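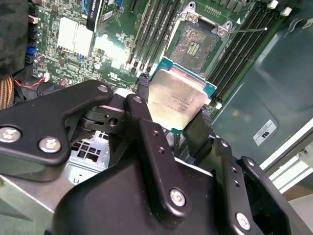 Attachment 1: wrist camera, processor tilted in the fingers over the socket

Ticket 286
Product: Banine fine-parts gripper kit (evaluation unit)
Customer: Sarantis, hardware recovery bench
Software: Bakitz cell controller
Status: Open, waiting on customer
Priority: 2

Problem as reported
We have the Banine kit on evaluation and are using it to take processors out of open towers and put them back. The pick reports good but the part does not stay level. In attachment 1 the narrow pad is on the left side of the processor and the other finger is pressing on the lower right corner instead of the flat of the edge. Bakitz still shows "grip OK" when this happens and goes on to the next step. We stop it by hand because we don't want a corner going into the contacts.

We set up the job with the processor recipe that came with the kit. The only things we changed were the approach height and the speed. The memory module recipe on the same board gives us no trouble.

Support reply 1
Thank you for the picture. A contact on the corner usually means the grip center or the wrist rotation is off. Grip OK only tells you that the fingers closed on something inside the allowed width range. It does not check whether the part is level. Please send:

- the pick log from Bakitz for a bad run
- the date of the last tool calibration
- a view of the whole cell from the side, with the tower in its normal position

Please also confirm that the wrist camera has not been moved since the tool calibration.

Customer reply
Log is attached. Last tool calibration was in May, when the unit was installed. The camera has not been moved. Side view is below.
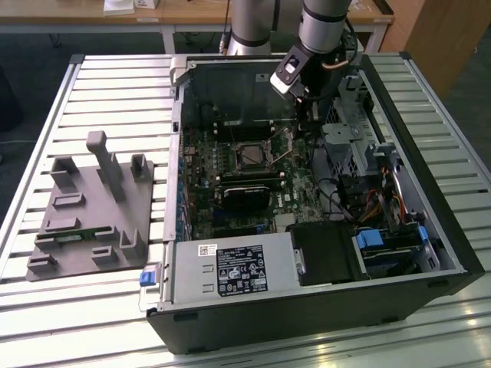
Attachment 2: side view of the cell, tower lying on its side, processor in the socket

The tower goes down by hand, with the fixture plate to the left of it. The plate is pinned to the table. The tower isn't, and we line it up by eye. We assumed the camera would correct for that.

Support reply 2
The camera corrects for position. In the recipe you are running, it does not correct for rotation. That option is off by default and is under Recipe > Vision > Match angle. If the tower is set down slightly turned, the fingers close at the old angle and one of them meets a corner first, and your log fits that.

Please try the following in order.

1. Repeat the tool calibration. Nusside asks for this every 200 hours of run time and the log shows you are past that.
2. Turn on Match angle and teach the socket again. Use the load plate frame as the reference, not the processor. The marks and smudges on the heat spreader vary from part to part and make a poor target.
3. Check that the retention lever is fully released and out of the finger path before the pick starts.
4. Set the lift to pause just above the socket and look at the wrist view before letting it continue.

If the part is still tilted after step 4, send 2 new logs, one good and one bad, and we will ship a replacement finger pad set. There is no charge for pads during the evaluation period.

Customer reply, December 18, 2022
Steps 1 and 2 are done. Match angle was off, as you said. We can't get to the rest until the bench is free. Please leave the ticket open. Separate question for the purchase decision: is the level check planned for the standard license, or only the extended one?

Support reply 3
Ticket left open. The license question has been passed to Nusside sales and they will answer on this thread.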